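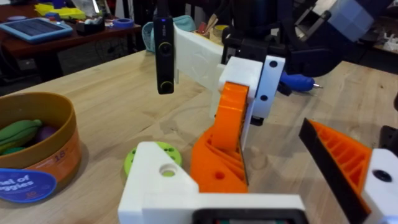

Collecting examples with the Nistton kit: frequently asked questions

Last updated in March. If your question isn't covered, post it on the Gashaw board and we'll add it.

What counts as one example?

One try at one task, from the moment you press start to the moment you press stop. We call it an episode. It holds the video, the joint positions, how far open the gripper was, and a short line of text saying what the task was ("put the zucchini in the tub"). Most of ours run 28 seconds or less.

How many do I need?

Fewer than you'd fear! Our first toy vegetable task started to look sensible at 184 episodes. The full Rendholm set has 1253, spread over a bunch of tasks, and 1151 of those made it through checking. Start small, train, watch what the arm gets wrong, then go collect more of exactly that. It's a really fun loop once you get into it.

Why toy vegetables?

They're cheap, they're light, they survive being dropped, and every one is a different shape. A long gourd and a round thing need very different grasps, and a policy that can handle both is already doing something interesting. Blocks are fine too, but after a day of blocks you'll want vegetables.

Do I have to clear everything off the table?

No, please don't. A policy that has only ever seen a bare table gets confused the first time somebody leaves a tool out. Move the clutter between episodes, swap it, take some away, bring it back. Just keep cables and anything sharp out of the arm's path.

Can I print the fingers in another color?

Sure. Ours are orange with a ribbed lattice and a black pad on the inside, on white mounts. We like orange because it's easy to find in the wrist video when you're scrubbing through at double speed. Whatever color you choose, stick with it for the whole set. If you mix, write it in the notes file so we can split the data later.

My pads are peeling. Does it matter?

Yes, a lot. A worn pad changes how things slip, and the arm learns the slipping. Replace both sides together and do ten practice grasps before you record again.

Can I record with two arms?

Yes, and we'd love more of this! Two-arm episodes are the part of the set we're most excited about. Things to watch for:
Home both arms before every session.
Check that the clocks agree. The Kastitz recorder shows the offset on its status page, and anything over one frame should be fixed before you start.
Let the arms come close to each other, but slowly. Each wrist view should get to see the other gripper now and then, from several angles.
Keep a hand near the stop switch.

Should I throw away the bad tries?

Only the broken ones: frozen video, missing joint data, a stop pressed by accident. A fumble that you recover from is gold - keep it and tag it "recovered". A plain failure gets tagged "failed" and goes in as well. We use those for the scoring model.

How do I keep my examples from all looking alike?

Change one thing every few episodes. Turn the container, start the arm from a new spot, open a blind, do a few at 7 p.m. under the ceiling light. If you catch yourself moving on autopilot, take a break. It shows in the data, it really does.

Can more than one person drive?

Please! People have different habits and the set is better for it. Give each driver a number in the settings so we can balance them. No names, just the number.

How do I send my episodes in?

Run the checker first, fix whatever it flags in red, then upload the whole folder from the Kastitz recorder. Leave the file names alone. Uploads are merged on Saturday, and you'll get a note saying how many went in and why any were left out.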